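Stokis Felt Desk Cover, Gray

I bought my first Stokis cover in May and ended up ordering two more for the shop, so of course I had to start selling them! It's a thick wool-blend felt with a grippy backing, and it stays put even when I lean on it (and I lean on everything).

Gray felt, with trays on top:

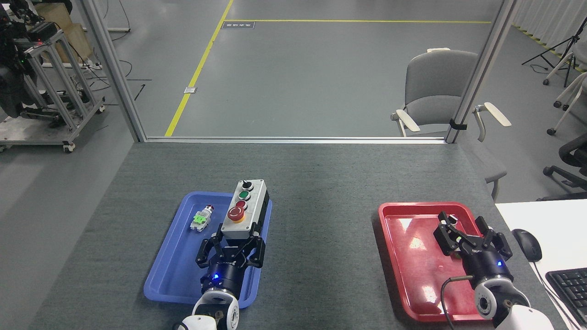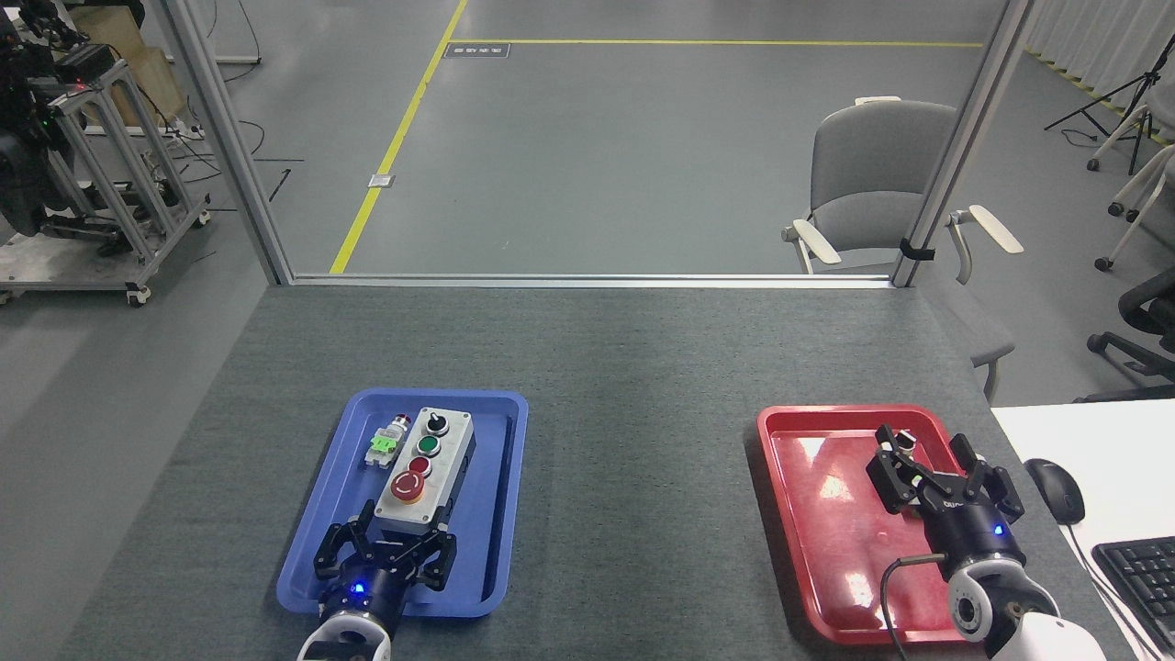
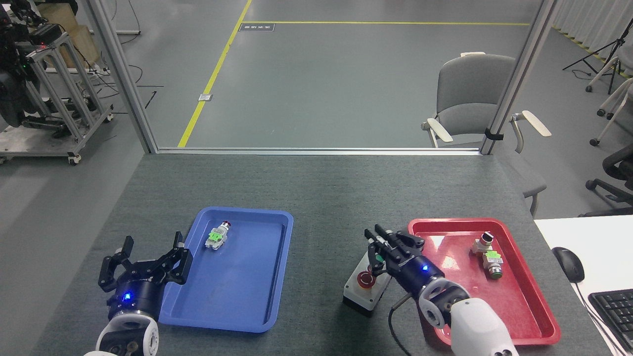 Cleaning is easy. I run a lint roller over mine every few days, and coffee comes out with cold water if you're quick – please don't put it in the dryer, I shrank one that way. It comes rolled, so lay it flat overnight and the curl will go.

Price: $43, or $87 for the long one
Thickness: 9 mm
Colors: gray, oatmeal, moss
Ships from: our Skindale store

Moss is sold out until the next delivery, but email me and I'll put one aside for you.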